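From: Darius Sepp
To: allotments list
Subject: Re: [plots] Pesalton site -- water, and the onion order

Sorry for the slow answer, been up to my ears. Replying to bits of this inline, snipped the rest.

> Has anyone had a proper look at the tank by the bottom gate? It was
> down to the last few inches when I went past and the tap at that end
> is still only dribbling. I know it's October and we don't need that
> much but I've got leeks and the new fruit bushes that went in late,
> and I'm carrying cans from the top tap every other evening. My back
> isn't what it was.

Yes, went down after work. The tap itself is fine, I had it apart. It's the pipe run between the hedge and the bottom gate, there's a soft patch in the path next to the Mets shed (the old one with the green door, they've moved out but we all still call it that). Put a spade in and it filled up in a couple of minutes. So that's a leak, and the pressure's gone by the time it gets to you.

I've shut off the lower branch for now. Top tap and middle tap both work. Bottom one is off completely, please don't go twiddling the stopcock to see, it's old and I only just got it to close.

Pipe is the old black stuff, an odd size, so the usual push fit won't go on. Griltilik in town have an adaptor but they had 2 left when I rang and wouldn't hold them. Going in tomorrow at lunch. If they've sold them it's an order and a wait.

> Also are we digging up the whole run or just patching? Because if
> it's the whole run I'd rather know before I put the broad beans in.

Patch first. If it goes again before spring then whole run, and that's nearly 30 metres, along your edge and the next two. So broad beans -- I'd keep them a spade and a half in from the path if you can. Not a promise we won't need to go there but it gives us somewhere to stand.

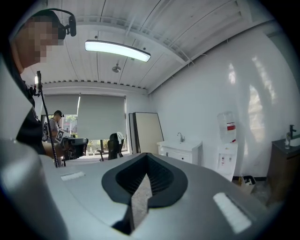
When should the tank be drained for winter?

Before the first hard frost, and late October is usually soon enough down here. Open the bottom bung, leave the lid propped a bit, leave the bung OUT. Last year it got put back in by someone being tidy and we had a split seam and a lot of sealant.

The big tank holds 1,000 litres when full so please don't drain it in one go down the slope, it ends up in the compost bays. Half one evening, half the next. Or bring your cans, anyone who wants it can have it.

> On the onion sets, I thought we'd said Undano again? The form says
> something different and I don't want to pay for the wrong thing.

My mistake, copied the form from spring and didnt change the name. It's Undano again, same as last autumn. They did all right for most people, mine bolted a bit but I put them in too early and then fed them, so no one to blame there. If you've already sent the form back you don't need to do it again, I'll alter it this end. Shallots as listed. Garlic as listed, except the one with the purple skin, supplier has none.

I need 30 bags across the whole order to get the delivery free. We're short at the moment. If you were dithering over an extra bag of garlic, dither towards yes. Spare sets can go in the swap box by the top gate, they always go.

> And is the bonfire patch open yet? There's a pile on mine from the
> hedge cutting and I can't get the barrow round it.

Open from now, evenings only, after the houses have got their washing in. Check underneath before you light anything, we've had hedgehogs in there two years running. Move the pile, don't just poke it. No painted wood, no carpet. There was carpet in it again. Blackthorn is fine to burn but wear decent gloves shifting it, I had a thorn in my knuckle for a fortnight last year and it went up like a plum.

Barrow -- if it's the one with the flat tyre, there's a pump hanging inside the hut on the left. The tyre holds for a evening then goes down again. Good one is chained by the hut, same code as the gate.

Other odds and ends while I'm at it

Plot with the broken cold frame: glass is still in the grass on the path side. I've picked up what I could see. Wear boots.

Woodchip came, it's the coarse sort, OK for paths, wouldn't put it on beds yet. Help yourselves, but leave room for the van to turn.

Whoever borrowed the long rake, it'd be nice to have it back before the leaves come down properly.

I'll post again when the pipe's done, or when it isn't. If you see the soft patch getting bigger with the branch shut off, ring me, don't email, because that'd mean it's coming from somewhere else and I'll want to know the same day.

Darius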